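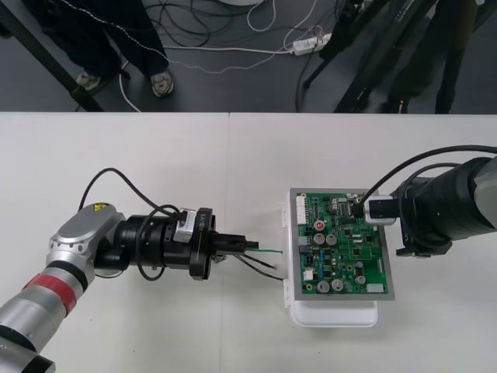 Progress report to the Talavera Fund, June
Prepared by Sandrine Baudry, Endach Repair and Reuse, Merville workshop

Dear friends at Talavera,

I hope you'll forgive me for running on a bit again this quarter, but there's a fair bit to tell you and most of it is good! When you first backed us, the aim was to keep small controller boards in service longer by sorting out their wiring and connectors, and I'm pleased to say 413 boards have now been through the bench, with 31 more in the tray as I write.

Most of our time this quarter went into learning the layout of the newer green boards properly. There are three main chips, each in its own outlined region, and once you have that in your head the rest starts to make sense (it took me longer than I'd care to admit). 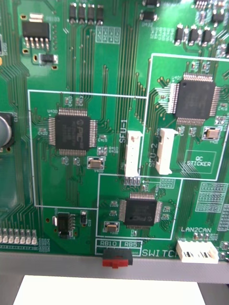 We've redrawn our colour reference sheets to follow those outlines, so that a fault can be noted by region and connector label and the next person on shift knows where to look. The sheets are already saving us a good deal of squinting.

The QC sticker step has been slower to settle. We'd like each board stickered only after the second check, and the labels we ordered from Tasden came in the wrong size, so they've gone back and the new lot is due next month.
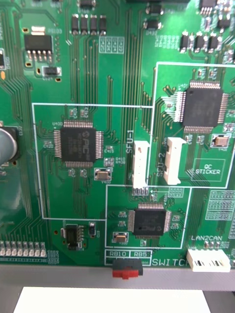

The board, with the slide switch and the LAN2CAN connector.

On the wiring side, we've set aside 24 harnesses for practice, and spent almost $2,000 of the grant on crimping tools, connectors and wire. Stripping lengths are still more uneven than I'd like, and I've asked for another month on that milestone if you're agreeable.
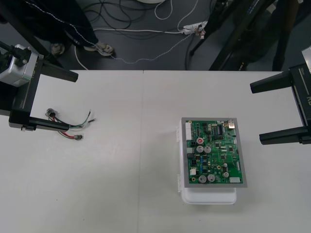

Board on its white enclosure, with a loose harness to the left.

Next quarter we'll finish the harness guide and start on the enclosures. I'll send the receipts separately, and you're welcome to drop in at Merville any morning. The kettle is always on!

Warm regards,
Sandrine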